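Grakeck teleop data work, progress report, March
To: Standen program office
From: Lăcrămioara Onu

Sorry this is short and a bit rough, I'm writing it between sessions. Numbers first, then the problems, then what we need from you.

Where we are
Episodes recorded to date: 2582. Of those, 941 are cloth tasks, the rest are the rigid object tasks from the first phase (blocks, cups, lids), which are closed now and handed over to Barbu for training. Cloth is everything we're doing until the end of the phase.

Cloth tasks in the plan: flatten, fold once, fold twice, fold corner to corner. Flatten is done. Fold once is done apart from re-takes. Fold twice is under way. Corner to corner started late, see below.

Operators: 3 trained and recording on their own. A fourth is still learning and her episodes are kept in a separate folder, not in the totals above.

How we record now
We dropped hand guiding for the cloth work in the second week. Pushing the arms around by hand was fine for blocks, but with fabric the operator's own hands kept getting in view and people leaned on the table without noticing. Everything on cloth is now remote control, leader arms on the desk, operator watching the table directly. Slower to learn. Much cleaner data.

Each episode gets a pass/fail from the operator right away, then a second look by someone else the same day. If the two don't agree it goes in a "discuss" folder and we go through that on Wednesday. It was a big pile at first, now it's small.

Triangles
Square and rectangular pieces are going well. Triangles are where the time went. The long edges are cut on the bias so they stretch when you drag them, and an edge that looked straight before the pull is a wave after it. Operators also take longer to decide which corner to go for first, you can see it in the logs as dead time at the start. We've told them to pick a corner before they hit record. Helps some. 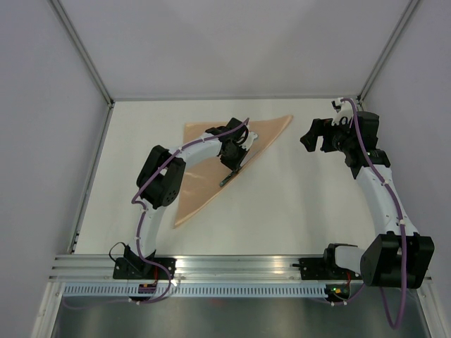
Two-arm cell, peach triangle on the table, left gripper down near the right diagonal edge.

The grip itself is the other issue. Thin fabric lying flat is hard to get hold of from above. What works best so far is press down close to the edge, slide in a little so the cloth bunches, then close. Operators who learned on blocks come in straight down and close too early, and come up with nothing. We now make everyone do a practice set of pinches before any recorded triangle work. Should of done this from day one.

Also arms reaching over each other. On the bigger pieces one arm has to cross over the cloth to get to the far side and the other needs to stay well back untill it's clear. We had a couple of light bumps, no damage. New rule is one arm moves, the other waits, except in the actual fold. It makes the episodes longer but Barbu say they prefer it, the pauses are easy to trim.

Lost time
- Left wrist motor swapped. Lost most of two days incl. recalibration.
- Leader arm drift on the right side, found it when the gripper was landing short of where the operator aimed. 13 episodes thrown out. We now check the zero position every morning and after lunch.
- Indix upload failed over one weekend, nothing lost, files were still on the local disk. Re-sent Monday.

First training result
Barbu ran an early policy on the flatten and fold once data. Flatten looks OK on squares. Fold once gets to the grasp and then often lets go half way across. They think we have too few examples of recovery, i.e. the cloth slips and the operator goes back for it. We had been failing those episodes! Now we keep them if the fold ends up good, and tag them. Some of the old fails can be brought back the same way, going through them now.

Next
Finish fold twice. Corner to corner on triangles, two sizes, at least two fabrics. More recoveries. Fourth operator signed off if her next set passes.

Need from Standen
1. OK to move the unspent travel money to spare wrist motors. We have none left.
2. A decision on whether dark fabrics are in or out of scope. We have them, haven't touched them.
3. Longer slot on the next call please, half an hour wasn't enough last time.

Episode list and the tag sheet are in the shared folder, same place as before.

L. Onu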